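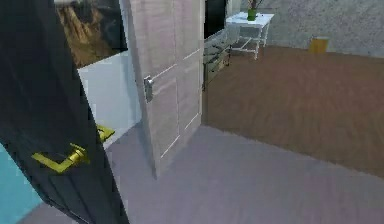

You can't call it a flood if it's gone by lunchtime, Luana Macedo told me when I first said what I wanted to do my project on, and I've been arguing with her in my head ever since. (Sorry Luana. You'll see I gave in a bit by the end.)

Project report: the culvert under Berisha Lane, and what happens if they shut the road to fix it

Right, so the background. Berisha Lane is the road that runs from the back of the town down past the allotments to the Indemeo estate, and at the lowest point a stream goes under it in a pipe. The proper word is culvert. The pipe is old, it's too narrow, and it gets blocked with branches and whatever else people throw in further up. When it rains hard the stream backs up behind the road, and then it goes over the top and into the lane. Drivers either crawl through it or turn round in the allotment gateway, which has wrecked the verge there completely.

The council wants to take the old pipe out and put in a concrete box culvert, which is just a big square tunnel in sections. To do that they have to dig right through the road. So the lane would be closed, and everybody who uses it would have to go round by Takeo Road, over the level crossing and back along the dual carriageway. There was a public meeting about it in September and it got pretty heated. I went along with my notebook thinking I'd be the only person under fifty, and I was!

My question for the project was: is it better to shut the lane completely and get it done, or do it one half at a time with temporary lights and keep a lane open? The contractor (Clutico) had drawn up both. Most people at the meeting wanted the half and half way, and I did too when I started.

What I did

I did three things. I counted vehicles at the culvert, I drove the diversion with my mum, and I put out a short survey through the allotment society noticeboard and the estate's online group.

The vehicle count was the bit I was looking forward to and it was also the coldest bit. I sat on a camping chair on the footpath side with a clicker and a tally sheet, from seven until half past nine in the morning. I got 267 vehicles in both directions. I'd split the sheet into cars, vans, lorries, buses and bikes, but I wish I'd split it by direction as well, because as soon as I started writing this up I realised that's what you need for temporary lights. You need to know how long the queue gets at each end. I went back and did a second morning with the directions split, but it was half term at one of the schools so it was much quieter, and I've not used that one for the main results. It's in the appendix.

The diversion was more fun than it sounds. Mum drove, I had the stopwatch on my phone and wrote down every time we stopped. We did it once at school run time and once in the evening. The morning one was horrible. We hit the level crossing with the barriers down and then again (a second train, going the other way, before they'd even come up) and there was a tailback all the way to the garage. The evening one was fine and we were back before the pasta had gone cold.

For the survey I got 43 replies. I know that's not many for an estate that size. The questions were how often you use the lane, which option you'd prefer, what would bother you most, and then a box for anything else. The box was the best part by miles. People wrote whole paragraphs in it. One person drew a map.

What I found

Most of the people who answered preferred keeping half the road open, same as at the meeting. When I looked at why, though, a lot of them had written something like "because it'll be quicker" and that isn't right. Clutico's own leaflet says the half and half option takes a lot longer, as they have to build one side, move all the barriers and the lights, let things settle and then start again on the other side. They also have to deal with the stream twice. With the full closure they can put the pumps in once, divert the water once and drop the box sections in one after another.

I'd not understood the water part at all until I spoke to the site engineer after the meeting. She drew it for me on the back of the agenda. You dam the stream above the works with big bags, then pump the water round through a hose and let it out below. It has to run the whole time, nights as well, so the longer the job goes on the more chance there is of a proper downpour landing in the middle of it. If that happens with the road half dug up then you've got water going into the hole. She was quite cheerful about this.

The other thing I hadn't thought about was width. The lane is narrow at that point, there's a hedge on one side and the allotment wall on the other, and when you take away half of it plus the space for barriers, what's left is only just enough for a van. The 2 buses an hour wouldn't fit. So even under the option where the road "stays open" the bus would go round by Takeo Road anyway, and the people who said they'd chosen it for the sake of the bus would have no bus. I went back and checked that with the engineer by email and she said yes, that's right, it's on page four of the drawings. I'd had the drawings for a fortnight.

Then there's the cost. I'm not going to pretend I followed all of it. The leaflet gives the extra traffic management for the half and half option as £4000 a week, which is the lights, the barriers and the people who look after them. I multiplied it out for the whole job and then did it again because I thought I'd gone wrong.

What I think now

I've changed my mind, basically. I'd shut the lane, and I'd do it in the summer holidays when the school traffic has gone. The diversion in the morning is bad and I'm not going to say it isn't, but it's bad because of the school run and the level crossing together, and in August you'd only have one of those. I'd also want the footpath kept open the whole way through. The drawings have a walkway on scaffold boards next to the allotment wall for both options, and that was the thing older people in the survey cared about more than anything to do with cars.

And I'd want someone to sort out the verge at the gateway while they've got the diggers there.

On Luana's point about it not being a flood: I looked it up and there are different words for it, and what the lane gets is mostly down as "standing water" or "surface water" in the council's log. A couple of entries say flooding. So she's partly right, and I've called it flooding in this report only where the log does (I hope, I went through it with find and replace and might have missed one).

What I'd do differently

Split the count by direction from the start. Do more than one decent morning. Put the survey on paper through doors on the estate as well, because I think I mostly heard from people who were already cross. Read all the drawings before I asked anybody to vote on them. Bring a flask.

I'd also like to have measured the water depth myself on a wet day. I had a pole all marked up with tape and it didn't rain properly until I'd handed in my draft.

Thanks to the site engineer for the emails, to the allotment society for the noticeboard, and to Mum for the petrol.

Comments

Allotment Al
Good piece of work. The gateway verge was like that before the stream ever came over, it's the delivery vans. But yes, get it sorted.

jenny_p
I was one of your 43! I put half and half and I think I'd put the other one now. Didn't know about the buses.

Luana Macedo
Standing water. Standing! Well done though, it reads really well.

Moss
What about cyclists? Can we push bikes along the scaffold board bit or do we have to go round by the dual carriageway? Can't find it in the leaflet.

jenny_p
@Moss I asked that at the meeting and they said pushing is fine, riding isn't.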